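Stitlow Community Choir – Your Questions Answered

Do I have to audition?
Nope! Come along, grab a folder and sing. If you can hum along to the radio you'll be fine, and if you can't, sit near the altos, who are loud and very kind.

I can't read music. Is that a problem?
Not at all. Francine MacDonald teaches most songs by ear, one line at a time, and she puts practice tracks up for every part. Plenty of us have picked up reading along the way just from following the dots while we sing.

How do I know which part I am?
Try a few! Sit with the sopranos one week and the tenors the next, and go with whatever feels easy by the end of the night. Lots of women sing tenor here and we love it.

What do you sing?
A big mix – folk songs, gospel, old movie numbers, rounds in languages we pronounce badly. Lucie Landry arranges pieces for us too, and her four-part version of the Plarnville ferry song is a joy to sing.
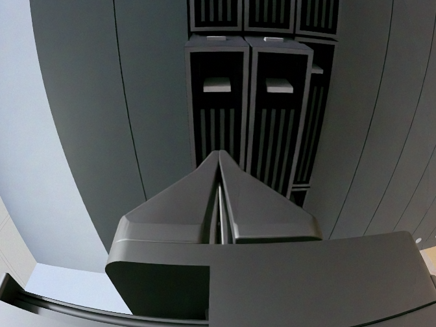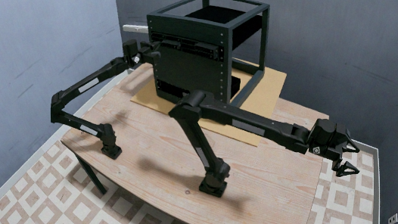 Will I have to sing a solo?
Only if you ask for one. Yoshinori Ebihara wrote to us after his first season that he'd planned to hide in the back row forever, and then asked for a verse in the December concert and had the best night of his year.

What does it cost?
Your first 4 rehearsals are free. After that it's $6 a session, paid at the door, and that covers sheet music and tea. If money is tight, have a quiet word with Sylvie Poirier and she'll sort it out.

Can I miss a week?
Of course. We only ask that you make the last two rehearsals before a concert, so you know where to stand and when to come in.

What do I wear for concerts?
Black on the bottom, any bright color on top. The brighter the better – we look like a box of crayons and we're proud of it!

Can I bring my kids?
Ages ten and up can sing with us if a grown-up is singing too. Whole families have joined this way, and they practice in the car.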